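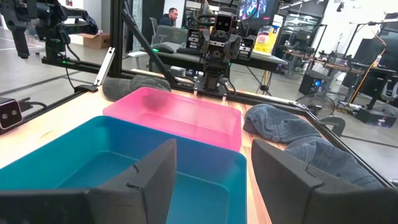
Wer einem Roboter das Sortieren von Wäsche vormacht, verdirbt ihn mit seinen eigenen Marotten, meint Snežana Dervishi. Ich halte das für halb richtig. Bei Hametent haben wir 600 Durchgänge per Fernsteuerung aufgezeichnet, und 43 davon flogen raus, meist wegen Zögerns über dem Stoff. Die Marotten blieben trotzdem drin – jeder greift eine Jeans anders. Mich stört das wenig. Ein Bediener, der danebengreift und neu ansetzt, zeigt der Maschine etwas Brauchbares. Schlechter sind drei Leute, die man auf denselben Griff gedrillt hat. Dann liegt die Kappe einmal auf der Seite, und der Arm greift daneben.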